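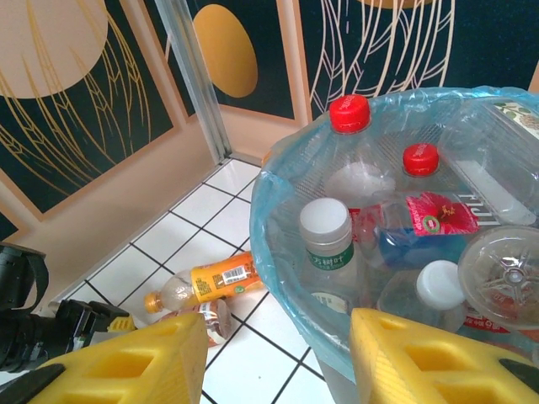
Page 2 of 5

Budget for a bottle-picking arm, what am I forgetting?

Posted by Stirkano, 22nd January

Trying to put together a budget for a small arm plus gripper to sort drinks bottles. Mixed stuff, clear ones with red caps or white caps, big and small, labels all sorts, some still with drink in. Most end up in a lined bin, some on the floor next to it. Tiled floor, if that matters.

Got a quote for the arm from Skodura. Fine. What I can't work out is everything else. Fingers, wrist camera, spares, mounting, someone's time to set it up. Boss wants one figure by the end of the month and wont accept a range. Do I buy two arms now or one and see? And are foam fingers a false economy?

3 replies

Ayana Araya
One arm. Definitely one. We bought two in October and the second is still in its box.

Things we left off our sheet and had to go back for:
Spare fingers. Treat as consumables, not kit. We put in for 20 pairs a year and are on track to use them. Foam is cheap and grips a round bottle well, so no, not a false economy, but the rubber tips go first. Ask if the tips come seperately. Ours do, from Mollura, and it cut that line a lot.
Cable and connector for the wrist camera. Get a spare of each. Delivery was five weeks.
Something to bolt it to. A trolley is fine if the wheels lock properly, try it on your tiles before you pay, grout lines can make it creep.
Bin liners. Sounds daft. Ours folded over the rim and the fingers kept catching the loose edge, so we now buy a thicker bag and a clip ring. About 600 a year all in for bags, rings and tips. Pounds not bags.
Leaks. Bottles with liquid left in are heavier and they drip. Check the payload with a full one at full stretch, the brochure figure is usually close in. Get a sleeve for the wrist too.

Setup time was our biggest miss. Put in more days than the supplier says. Then a few more.

For the one-figure problem: arm, fingers and mount in one line, running costs in a second, contingency in a third, add them up at the bottom. Boss gets a number, you keep the workings.

Olaniyan
Lease it. Never buy.

Mollura_fan
Depends what you want out of it. Floor and bin are two differnt jobs imo. Lying on its side on a flat floor is easy. Jammed in a full bag with others leaning on it, cap up, cap down, base up, is not. Ask Skodura for a demo with YOUR rubbish, bag it up and take it to them. If they say no that tells you something. Also clear plastic is horrible for some depth cameras so get that in writing before you order, not after.

Wouldn't bother with a second arm till the first has done a few months. Would pay for the longer warranty tho.

Stirkano
Thanks both, useful. Hadnt thought about the liner at all. Going for one arm, will ask about the demo Monday. Olaniyan, lease from who?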